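Notes for the Lirkport talk, Monday, August 12, 2024

(Slides are Savvas's, I've only got the clicker. Slow down! I always gallop the first five minutes.)

**Opening**

Hello, thanks for having me, quick show of hands: who has ever taught somebody to drive? Keep your hand up if you enjoyed it. Right.

So my job at Ulau is pretty much that, except the learner is a small delivery rover and I'm sitting at a desk with a joystick. I drive it down a street, it records what I did along with what it saw, and later on it has a go itself. I'd been at it for nearly 18 months when I agreed to give this talk, and I still clip kerbs.

**What remote driving is like**

Mention the delay here. You move the stick and the picture catches up a moment afterwards, and your hands learn to live with it, but the recordings don't know that! If I turn early to make up for the lag, the rover learns to turn early too. Iason spent most of November lining up my stick movements with the video so that the two matched, and he's in the second row, so please be nice to him in the break.

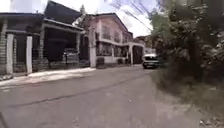 The thing I got wrong for ages was driving too well. I'd take a lovely smooth line down the middle every single time, and then the rover would drift a little on its own and have no idea what to do, as it had never seen me get out of trouble. Take a road like this one, with a long dark crack running off up the surface at a slant. I can tell at a glance it's a line in the road and nothing to do with where the edge is, but the rover has to pick that up from how I drive near it. So now I'll cross a crack on one run, sit beside it on the next, and wander towards the raised strip on the left and come back. The bend at the far end gets the same treatment, wide and tight and everything between, with the white car to think about as well.

(If someone asks why we don't label the cracks by hand: we tried, it was miserable, move on.)

**By hand or by stick?**

Somebody always asks about the other way of doing it, where you take hold of the machine and move it through the job yourself. We do that with the parcel arm back at the workshop, the one we call Ahonen. It's lovely for that! You can feel when the lid catches, you ease off, and the arm has your easing off in its recording. You can't very well walk bent double down a street pushing a rover by its shoulders, though (I have tried, there's video, it isn't in the slides).

**Numbers slide**

Our last batch was 89 runs. We threw out 19 of them, mostly my fault: sneezing, chatting, stopping to read a message. A pause with no reason behind it is poison, the rover just learns that sometimes you stop.

Next slide is Clanelov, our replay tool. Let Savvas talk over this one, he wrote it. Then back to me for questions, 7 minutes, and remember to repeat each question into the microphone.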